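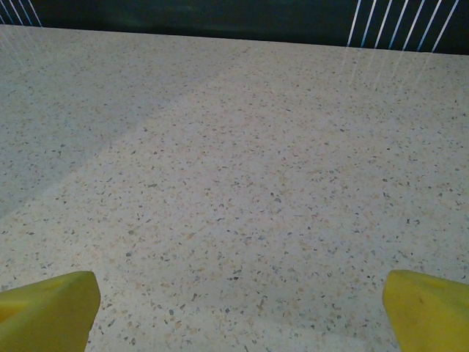 Iveta Vávra

Project report, Materials in Everyday Rooms

So my project is a tabletop. When we got the list of topics I was going to do chairs like half the class, but then I sat down in the study lounge at Nenbridge with my soup and started staring at the terrazzo, and that was it, I was hooked!

If you haven't looked closely at terrazzo before, it's basically chips of stone (or glass, or shell) set in cement or resin and then ground down until it's smooth. Ours has a creamy off-white base and the chips are mostly charcoal, a sort of slate blue, and then these soft peach and tan ones that I didn't even notice until my second week of looking. From across the room the whole top just goes pale gray. Up close it's a completely different thing, all little angular bits, and I kept finding new favorites.

My question was pretty simple: does a speckled top hide mess better than a plain one? Everybody says it does. My lab partner Juraj Matoušek said it was obvious and I should pick something harder, so of course I had to test it.

What I did: I used the terrazzo table and a plain white one from the hallway. I put the same things on both (toast crumbs, ground pepper, pencil shavings, and a few drops of cold coffee) and asked 27 people to stand at a piece of tape on the floor and tell me which table needed wiping. Then they got to step closer and change their minds. I did the whole thing on 2 afternoons, one sunny and one gray, and wrote down the answers on a clipboard like a very serious person.

Pepper basically disappeared on the terrazzo. People leaned right over it and still told me it was clean, which is kind of gross if you eat there every day (I do). Pencil shavings were easy to miss too. Crumbs were in the middle. Coffee was the surprise, because the drops dried with a brown ring, and your eye goes straight to a ring even with all those speckles around it.

The light mattered way more than I planned for. A table like this doesn't look like one color, it goes warm in one patch and cooler and grayer in another, and you get glare toward the far side. Crumbs in the glare showed up from the shadows they made. I should have marked where I put everything, and I didn't, so I can't really compare the two afternoons. Rozália Malý pointed that out during my practice talk and she was right.

If I did it again I'd try a darker terrazzo too, and I'd get people to sit down, since that's how you use a table. Thanks to Anong Kaewmanee for lending me the pepper grinder, which I still need to give back.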